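okay so I am finally doing the thread about my mother-in-law's fruit plates and the great table clearing. several of you asked, well, Ilze asked twice

1/ the state of things after lunch 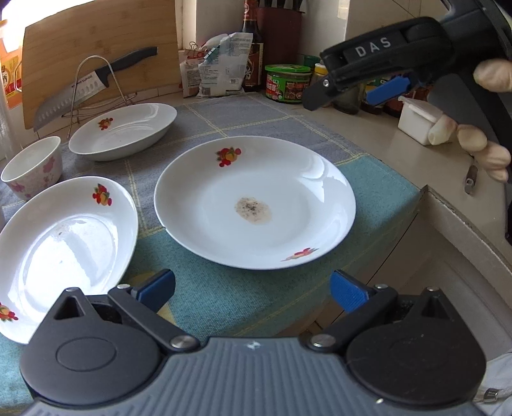
2/ Some background. We got the fruit set when we moved to the Ruchti street apartment. There's the big round plates, the oval dishes and a couple of deeper ovals I use for rice or salad depending on who's coming. Red, yellow and green fruit on all of them. My husband thinks they look like a restaurant from 1988 and I think that's the whole appeal!!

3/ The blue checked tablecloth I bought myself at Samance and I will defend it forever. It hides everything except turmeric.

4/ Now, the brown spot in the middle of the big plate. It's the sauce. If you follow me you know the sauce (soy, black vinegar, a bit of sugar, too much pepper, whatever is left in the chili jar). Delicious, and it turns into varnish if you leave it on a plate while you "just sit down for a minute"

5/ I sat down for a lot more than a minute. I watched almost 33 minutes of a man restoring a cheese grater.

6/ So here's my order for clearing the table, which Yaqin Xie taught me years ago when we shared a kitchen in Burkby and which I still do every single time:
saucy plates first
then the oval dishes
then cups
knives by themselves, last

7/ She had me do the saucy ones first so they can soak while you mess around with the rest. I used to do cups first like my mom did and then I'd be standing there at the end scrubbing one plate like it owed me money.

8/ For the soak: warm water, one squirt of soap, just enough to cover the middle of the plate. You don't need to fill the whole sink. Ten minutes and the sauce mostly wipes away with a soft sponge.

9/ PLEASE do not go at printed plates with the green scratchy side. I did that to one of the small fruit plates (RIP) and now it has half a fruit. Could be a pear. Could be an apple. We call it the mystery plate and guests get it.

10/ if soap and water won't shift it, baking soda and a little water, make a paste, rub with your finger. Mirjam Rüegg swears by a pinch of salt instead but I find salt too gritty for anything with a print on it. Mirjam, don't @ me

11/ The oval dish only had a smudge so it got a quick wipe and a rinse. I'm not soaking a smudge.

12/ The cup with the pink flowers doesn't belong to any set at all. It came from a flea market and I wash it by hand, upside down on a towel after. I've had three offers to buy it off me from people drinking tea at my own table

13/ Someone always asks about the knife rack so: yes, it's just a plain wire one and it lives on the table against the wall with the cutting board standing up behind it. We have a counter the size of a paperback. The table is where everything happens, chopping and eating and bills and all of it.

14/ I like the board standing up because both sides get air. When it was flat on the table it started to smell like old onion underneath and I went through a whole phase of lemon and salt every weekend. Standing up, I oil it when it looks thirsty and that's it.

15/ and the black-handled knife gets washed and dried right away and goes straight back in the rack. Never in the sink under suds!! Octavio Restrepo reached into my dishwater once at a birthday dinner and he still brings it up. He was fine. One bandage.

16/ Tablecloth: shake it off the balcony, then wipe it, then flip it if company is coming. I wash it properly when I can't remember the last time I did.

17/ things I'd still like for this table: a trivet that isn't a folded dish towel, and one more deep oval to match the others. If anybody sees the fruit pattern at a thrift store please send me a picture, I will pay for shipping

18/ no I don't know what the pattern is called. There's nothing on the back. Hannelore Nägeli thought she had the same one and sent me a photo, and hers were lemons with a blue rim. Beautiful plates but different plates

19/ ok the ten minutes are up, going to go deal with the big one

20/ update: sauce came off, sleeve is soaked, tea is on. Will do the spice shelf thread next if you want it, it's worse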